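The Gold Card

Telma Salinas found the card holder on September 7, 2023, in the inside pocket of a raincoat she had already promised to her niece. She had been through that coat twice! And there it was, down in the lining where the pocket had come unstitched, warm from her hand by the time she got it up to the light.

She took it straight to the white table and opened it out.
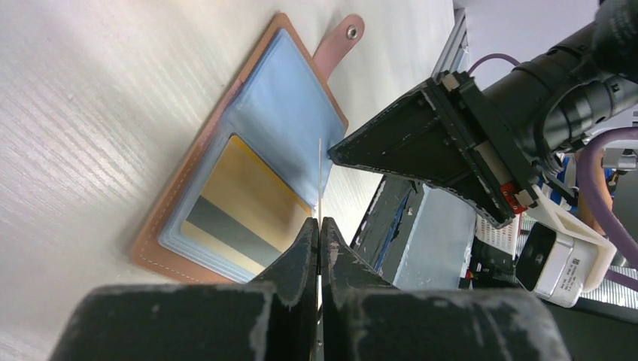
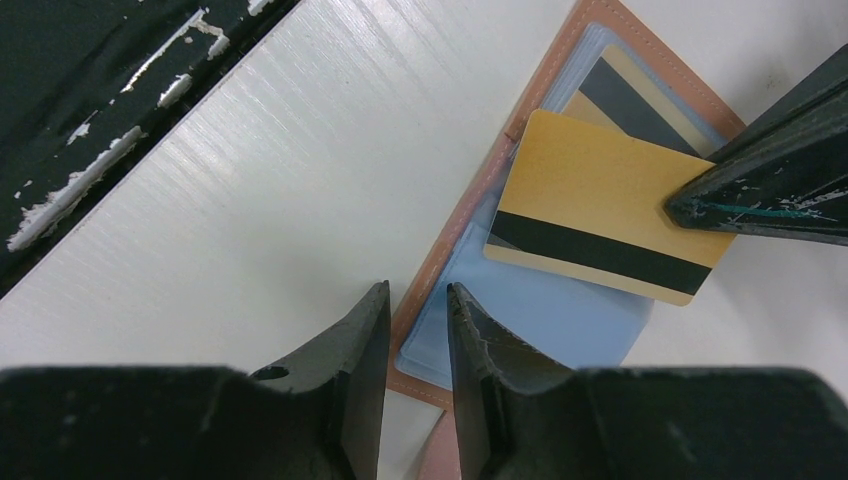 Brown leather on the white table, with the gold card in its blue sleeve in the first picture.

Oh, she had loved that thing. She had bought it from Horobets, the little leather shop by the ferry landing in Sullberg, with her first real pay, and she had walked around all that afternoon opening and closing the snap just to hear it. A grown woman, twenty-six, clicking her way down the hill like a cricket.

Everything had gone into it back then. Her library card, her tram pass, the stamp card from the bakery that gave you a free bun after ten (she never once made it to ten without losing the card and starting over). And the gold one. The gold one was from the Zomeck, and it let you into any show, any night, as long as there was a seat left after the lights went down.

She turned a blue page. It clung to the one under it and then let go with a small sticky sound, and she laughed out loud in the empty apartment.

What a summer that had been! She and Watar - that was the name of the band, but everybody called the drummer Watar too, and he answered to it - had gone to everything. They saw the opera about the beekeeper. They saw a magician who dropped all his rings and got a bigger hand for it than for the tricks. One night in August there were 700 people in a hall meant for far fewer, and the two of them sat on the balcony stairs sharing a bag of cherries, and she could not have told you a thing about the play except that somebody in it wore a wonderful green hat.

Member 2566. She still knew it by heart. She had recited it to the woman in the ticket booth so many times that the woman began saying it first.

Telma ran her thumb along the stitching. She thought about the raincoat and her niece, who was 17 and had never been to Sullberg, and who had asked last week, in that careful way she had of asking for things, whether there was anything fun to do there in the fall.

Well, was there ever!

The Zomeck still had a telephone number. A young man picked up on the second ring, and behind him she could hear people hauling something heavy across a floor and shouting about it, which made her so happy she forgot what she had called to say.

"Hello?" he said. "Box office?"

"Yes, hello," said Telma. "I have one of your old gold cards. The number is 2566. I was wondering what you have on Saturday nights, and whether you still let people sit on the stairs."

There was a pause, and then the sound of a drawer being opened.

"Hang on," he said. "Let me get the book."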